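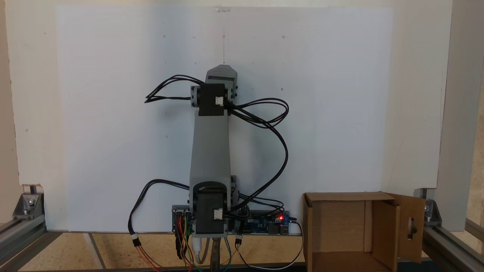
Poul Vigfúsdóttir wrote most of her book on the third floor of the old Ikdale dye works, before the landlord wanted the floor back. It's called The Borrowed Hour, it comes out from Aston in May, and it argues that the cheap things in our homes run on time taken from people we never meet. She starts small. Chapter one opens on a motor – a plain black block, a little white plug in the front, cables looping off it – and asks who sat and pushed the plug in. Then she follows the question for 649 pages.

"My editor wanted 300," she says. "We had a talk. I won the talk, I think I lost the readers."

We met in a cafe near the Lisby bus station. Bad coffee, loud door. She had 2 phones on the table and looked at neither.

The book's main idea is simple enough to say fast. Every household has two budgets, money and hours, and economists are good at the first one. Vigfúsdóttir says the second has been quietly moved around the world for fifty years. A shirt gets cheaper here, somebody's evening gets shorter over there. She calls this "hour drift." Not a pretty phrase. She knows.

"I had worse ones. One of them had a hyphen and a Greek word. Ingvar crossed it out so hard the paper tore."

That would be Ingvar Juhl, her editor, who joined us late and ate most of her cake. He came to the manuscript after two other houses passed. "It was a mess," he told me. "A good mess. The chapter on laundry was the whole book already, she just hadn't noticed." The laundry chapter is now in the middle and it's the one to read if you only read one. Vigfúsdóttir asked families in Mogensen, the port district where she grew up, to write down who washed what and when, for a year. She ended up with almost 3000 pages of diaries. Some are just lists. Some are really letters to a husband.

Did she pay them? "Yes. By the hour. It would of been a strange book otherwise."

I put to her the obvious complaint, that this is guilt for people with nice kitchens. She didn't like it. Long pause, door banging.

"Guilt is cheap. You feel it and then you've had your feeling. I want to know who signed the contract. There are names on contracts."

And there are names in the book, mostly small firms and dead ones. Critics on the left will say she goes easy on the state, and I think they'd have a point – the chapter on public child care is thin, fourteen pages, and reads like it was written on a train. She says it was written on a train.

The last part, on what to do, is the weakest. Shorter working week, open supply records, a tax she sketches and then drops. I asked why she droped it.

"I couldn't make the sums work. I didn't want to print sums that don't work."

Juhl said the paperback might have it. Vigfúsdóttir said the paperback might not have anything, she is tired. She's teaching again in the fall, one evening class, no reading list yet.

Then her bus came.

Interview published May 4, 2019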